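On Stacking Three Blocks

Kadach, the block-stacking corner of this newsletter, is back after a summer in which our table acquired several new smudges and no new explanations for them. Reader mail since February has settled on a single question: why cubes? Biltance, our puzzle column, gets questions about logic. We get cubes.

The answer is that a cube has a flat place to put the next cube, and most of the trouble in life comes from things that don't. Red goes at the bottom, yellow in the middle, green on top. There is no rule about this, but try green at the bottom and see how many people come over to correct you.

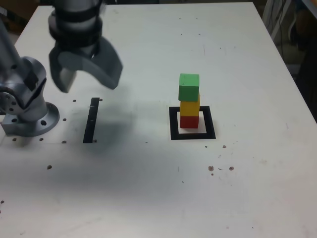 Placement is where friendships suffer. A black square on the tabletop looks like a generous target until you've tried to satisfy someone who wants the block dead center. The Mikix school holds that anywhere inside the line counts. The Kaushik school wants equal margins on all four sides and brings a ruler. I've been a member of both, depending on how my own tower was looking.

Then there's the lean. A top block sitting slightly to one side is fine, and I will defend it in writing — I have 286 words left over from last issue.
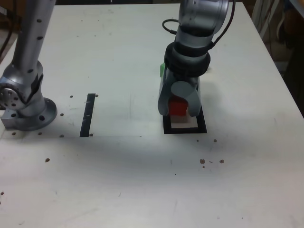

Red is still the block to be fussy about. Set it down crooked and the other two inherit the problem, along with your reputation. Tape lifts at the corners eventually, so press it down before you start. The next column covers four blocks, assuming we find a fourth.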